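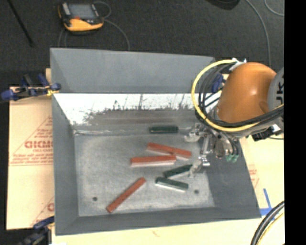

4. Filling and looking after the parts bin

With the stand bolted down and levelled (section 3), you can turn to the bin itself. It is a plain grey metal tub, open at the top, and there is very little to go wrong with it, but a few quiet minutes spent here will save you a good deal of bother later on. If you are replacing an older Gedden bin, please empty and lift out the old one before you begin.

4.1 Before the first bars go in

1. Peel off any film left on the inside walls. It clings rather stubbornly in the corners, so start at the top edge and pull slowly towards the floor.

2. Wipe the walls and the floor with a dry cloth. A little warm water with washing-up liquid is fine for greasy marks, as long as you dry everything well afterwards.

3. Run a gloved hand along the top edge and feel for burrs. Small ones can be taken off with a fine file.

4. Look for the small round holes in the floor and make sure they are clear. A pipe cleaner does the job nicely.

CAUTION: Sheet-metal edges can be sharp. Wear gloves whenever you reach into the bin, however briefly.

4.2 Putting in the bars

Red and dark green bars may share one bin. Customers do ask whether the colours ought to be kept apart or laid out in rows, and you are very welcome to do so if it pleases you – the Tapia kit doesn't mind either way. Bars lying at all angles, some close together and some off on their own, are perfectly all right.

1. Stop the cell and wait until the arm is completely still.

2. Start with 6 bars, three of each colour. The bin will take up to 12, but a small first load makes it much easier to see how they settle.

3. Lower each bar to the floor of the bin by hand. Please don't tip them in from the box, tempting as it is at the end of a long shift, as the corners get chipped.

4. Check that every bar is lying on one of its long faces. Any bar left standing on end or leaning up against a wall should be laid down.

5. Take your hands and any tools out of the bin, close the guard and restart the cell in the usual way.

Note: The walls slope, and a bar dropped against one will generally slide down to the floor. If it stops part way, nudge it down by hand with the cell stopped.

4.3 Scratches, scuffs and shine

A bin in daily use soon picks up scuffs on the floor and scratches along the walls. These are harmless, and you needn't polish them out. Bare metal can also throw back a fair bit of glare under a strong lamp. If this is tiring for whoever works beside it, try moving the lamp a little to one side before you think of painting anything – paint flakes, and the flakes end up on the bars.

4.4 Regular care

Every 2 weeks: take out all the bars, brush out the dust and clear the floor holes.

Every 3000 bars: check the floor for dents deep enough to catch a corner, and tighten the four bolts under the bin.

Spare bins, bolts and bars are listed under Lostik in the parts list at the back.

Section revised 2026-02-26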